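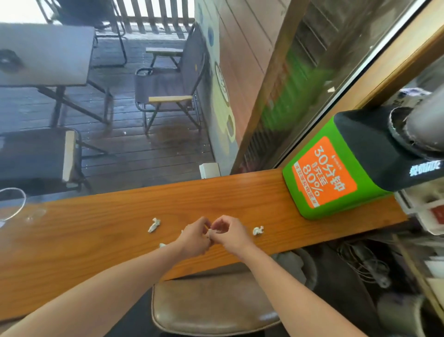

Folding a scrap of paper at the café counter, rental station on the right

Is a shared power bank station worth it for a tiny café?

So I run a small coffee place with a window counter and a deck out back, and I'm trying to decide whether to keep one of those self-service power bank machines. Mine's the little green and black one in the photo. The sticker says 30 minutes gets you to 80%, which sounds great, but my phone was nowhere near that when I tried it! I'm also looking at the Vemier unit, which does the whole unlock, bill and return thing on its own and costs 800 up front. Has anyone lived with one? I like that I wouldn't have to touch it (I'm usually alone until 2 in the afternoon).

3 answers

We've had a Vemier since August and I'd buy it again. 46 rentals the first month, and the slots lock and release by themselves so my staff just ignore it. The one annoying thing is returns. If a customer shoves the bank in crooked it keeps charging them, and then guess who gets yelled at. You can end the rental from the owner app, but it's buried under Station > Slots > Manual close. Also check your wifi by the window before you pay for anything, mine was awful there and I had to move the router.

depends on your phone. the 80% thing is a best case number, old batteries and cheap cables wont get there

I went with Trerngate because they place it free and split the income. My share last year was 337, so don't plan a vacation around it lol. But zero repairs on my dime, and they swap dead banks when the station reports them. Ask who pays for lost ones, my first contract had me on the hook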